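What Are Toys Made Of?

For ages 7 and up
Skarano Toy Museum, Learning Pages

Pick up a toy and have a good look at it. Is it hard or soft? Heavy or light? Does it have a line running down the side? Small clues like these can tell you what a toy is made of and how it was put together.

Plastic toys

Most building sets, toy trucks and farm animals are made of plastic. Plastic is light, it can be any colour, and it can be washed in the sink.

There are many kinds of plastic. Some are stiff and strong, like the kind used for building bricks. Some bend easily, like the kind used for a doll's boots. Drink bottles are often made from a thin, clear plastic called PET. It is good for bottles but not much use for a toy wheel, which needs to be thick and tough.
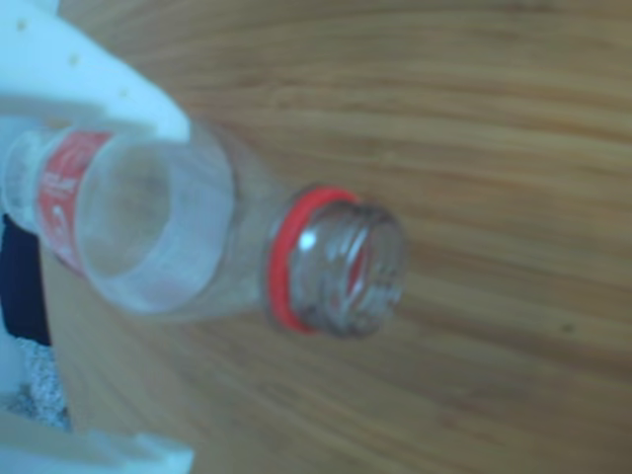
An empty plastic bottle. You can see through the clear parts on both sides of the red label.

Toy plastic starts out as tiny pellets about the size of a grain of rice. The pellets are poured into a machine and heated to some 200 degrees Celsius, until they go soft and gooey. Then the machine pushes the plastic into a metal mould. A mould is a hollow shape, a bit like a jelly mould or an ice cube tray with a lid.

Cold water runs through pipes in the mould. The plastic sets hard, the mould opens and the part drops out. For a small part, such as a wheel for a toy truck, this can take as little as 10 seconds. One machine at the Ginon factory makes 800 truck wheels before the worker on that line has morning tea.

Making the mould itself takes much longer. It has to be cut out of steel, and every corner has to be exactly right. If the mould for a brick is a tiny bit too big, the bricks will fall apart. If it is a tiny bit too small, you won't be able to push them together.

Try this: turn a plastic toy over and look for a thin raised line. It is called a seam, and it shows where the two halves of the mould met. You might also find a small round bump where the plastic went in.

Wooden toys

Wooden toys are much older than plastic ones. In the village of Olleck, families have been carving wooden horses since 1707, and a few still do. They use beech or maple. These woods are hard and don't splinter easily. The wood has to be dried for months before anyone cuts it. Wet wood shrinks as it dries, and a toy made too early could crack. A carver also looks at which way the wood grows. The long streaks and darker bands on the wooden table in the picture are called grain, and wood splits more easily along the grain than across it. A horse's legs are cut so that the grain runs from top to bottom. If it ran sideways, the legs could snap off.
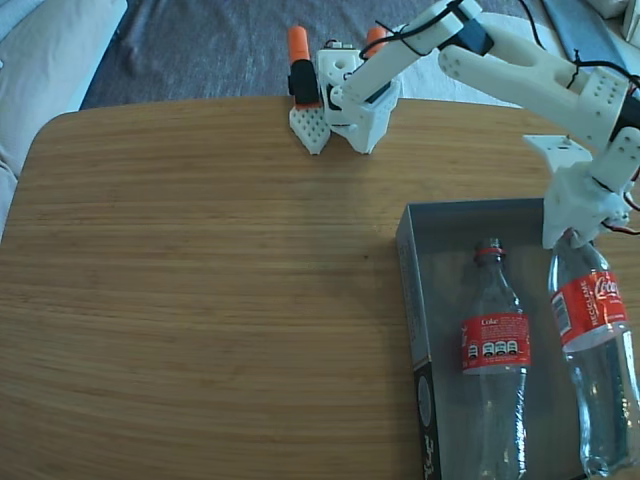 Stuffed toys like teddy bears begin as flat pieces of fabric. The pieces are sewn together inside out, with one small gap left open. The toy is turned the right way round through the gap, so that the stitches are hidden inside. Stuffing goes in next, starting with the nose and paws. A cushion cover is sewn inside out too, and if you have some grey-blue fabric or a beige cushion like the ones behind the wooden table, you have something close to what a toy maker would use for an elephant or a lion. The last job is to sew up the gap by hand.

Metal toys

Old toy cars and trains were often made of tin. Thin sheets were printed with doors, windows and wheels while they were still flat, then pressed into shape. The edges could be sharp. Many small metal cars today are made by pouring melted metal into a mould, much like the plastic parts you read about earlier.

Words to know

Grain: the lines in a piece of wood.
Mould: a hollow shape used to make lots of parts that look the same.
Pellets: small beads of plastic, ready to be melted.
Seam: the line where two parts meet.

Things to do

Find one plastic toy, one wooden toy and one soft toy at home. Look for a seam on each of them. Draw the toy and colour the seam red.

Page updated Sep 6, 2024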